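Tumelo Naidoo
I have spent April writing the house rules for people who use the hand-held grippers at Cokmont. The first draft was 31 pages. The current one is 5. A thread on what survived.

1/
Rule one used to be a paragraph on "operator readiness". It now says: sleeves up, watch off, lanyard inside your shirt. Johannes Mnguni asked whether we needed the lanyard bit. Johannes had a lanyard shut in the jaws by lunchtime, so it stays, and it has his initials next to it.

2/
Check the screws at the start of every shift. All of them, with the hex key, including the little ones up by the fingertips that everyone thinks are decorative. If one turns more than a quarter, write it in the log and tell me. Don't just tighten it and whistle.

3/
The log is a paper notebook on a string. We had an app. The app wanted a password with a symbol in it and people were wearing gloves.

4/
Squeeze as if the robot had to do it later, which it will. No flicking, no pinning cloth against your chest, no helping with the other hand unless the task sheet says two hands. I've watched someone fold a sheet beautifully using their chin. Lovely work. Skiritz doesn't have a chin.

5/
One task, one recording. If you drop the thing, pick it up and carry on. A dropped sheet picked up again is useful to us. A dropped sheet followed by a swear word and a hard stop is a file I have to open, sigh at and label.

6/
On labels: "good", "bad" and "odd". We began with 70 categories, borrowed from the Hopkin guidelines, and I'm told they work very well at Hopkin. Here, people picked whichever was at the top of the menu. For a fortnight every towel in the building was officially "partially occluded".

7/
Anyone in the same room gets told before we start. Properly told, out loud, with time to leave or say no. A sign on the door doesn't count. I have walked past the sign on my own door and I wrote it.

8/
Recordings with people in the background go in the restricted folder, however small or far away they are. "You can't really tell who it is" was in draft two as an exception. Drornbridge sent draft two back with one word in the margin, and the word was "no".

9/
Breaks. Stop when your forearm aches, put the gripper on its stand, go and be a person for a bit. Our keenest operator did 321 grasps without stopping and then couldn't open a jar of pickles. He was very proud. The pickles went round the table until somebody managed it.

10/
Soft stuff gets its own section because soft stuff is where rules go to die. Smooth nothing beforehand. Wrinkles are wanted. Come in with the fingertips leading and don't let the cloth ride down between the fingers to the base, where it'll sit there looking innocent until you squeeze.
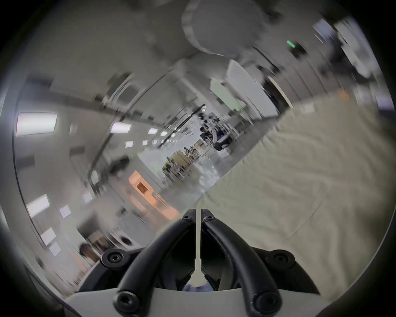 11/
Comments on draft six to me by the end of the month, please. Yes, Johannes, you can have the lanyard rule in a smaller font.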